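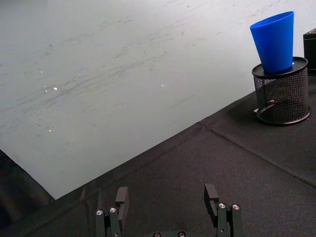
# Frequently asked questions: Furna Robotics Club

Last updated October 30, 2025. Send corrections to Roman Michalski.

## Joining

**Who can join?**

Any student in grades 9 through 12. You don't need to have taken a programming class. New members can start in the fall or after winter break. After that the season projects are too far along, so we ask people to wait for the following year.

**Is there a fee?**

Dues are $32 for the year. They cover the shirt, the competition entry and shared supplies. If the dues are a problem, talk to Mr. Michalski and they will be waived. You don't have to fill out a form.

**When and where do you meet?**

Room 74, after the last bell, 2 afternoons a week. The days change each semester and are posted on the door. During the month before the competition the room is also open at lunch.

**Do I have to come to every meeting?**

No. If you are on the table team, you do need to tell your partner when you will miss one. The arm needs two people present whenever the motors are powered.

## The table project

**What is the table project?**

It is our main project this year and our entry in the Trevix student competition. The team programs an arm with a two-fingered gripper to pick up household objects and put them where the task card says. The camera is mounted near the gripper, so the program works from a close view of the table.

**What objects do you use?**

Ordinary ones. A blue plastic cup and a black wire-mesh container are in regular use. Stacking tasks put one object on top of the other, like the cup on the container's lid. The competition supplies its own set on the day and does not publish the list, so please bring in things from home that you don't need back. No glass.

**Why is the cloth dark?**

Light objects are easier to find against it, and it doesn't slide much when the gripper touches down. The downside is that dark objects are harder to pick out. Wire mesh is the worst of them, and the vision group is still working on it. Smooth the cloth out before a run and leave the seam where it is.

**Can I clean the white sheet?**

Wipe it with a dry cloth only. Scuffs are fine. Glare gives us more trouble than marks do, so check the camera view for bright spots before you start and move the lamp if you need to.

**What programming language do you use?**

Python for nearly everything. Mazurek, our own control program, was started by students who have since graduated. Parts of it are poorly commented. If you figure out what a function does, write it down in the file.

**The gripper closes but misses the object. What should I check?**

1. Look at the fingertip pads. They should face each other squarely.
2. Check the screws on both fingers. Snug them by hand, and don't use the power driver.
3. Run the calibration again.
4. Try a larger object. If that works, the problem is probably in the vision code.

Write down what you found in the log, even if it fixed itself.

## Competition

**When is it?**

In May. Trevix sends the exact date to team captains, and we post it when we have it. Our team number is 2419. Put it on anything you submit.

**Does everyone get to go?**

Everyone who has finished the safety sheet and worked on a project can travel with us. The table team runs the arm. Other members help with setup and the display board.

**Are we allowed help from adults?**

Adults can explain and answer questions. They may not write code or touch the arm during a scored run. Plasusard, the machine shop that cuts our brackets, works from student drawings.

## For parents

**Is the equipment safe?**

Students wear safety glasses and tie back long hair. The stop button is within reach of the second person at all times. Nobody puts a hand on the table while the motors are on.

**Can my student take the arm home?**

No. The code can be worked on at home, and there is a simulator in the shared folder. It runs slowly on school Chromebooks.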